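Fruit and veg swap, Halau room

Quick one, newsletter goes out in an hour. Swap table is back and we've started sorting what came in. Oranges, mandarins, small tan fruits, dark brown corms (water chestnuts, I think?). Help yourself but leave some for teh late crowd.

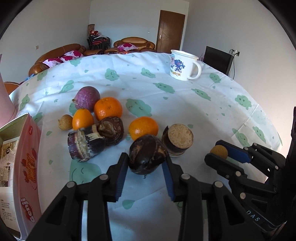
What to bring in November

Anything whole and clean. Citrus always goes first – more please. Cut pieces OK if you label them. Doors open at 3, tables cleared by 5. Bring you're own bag.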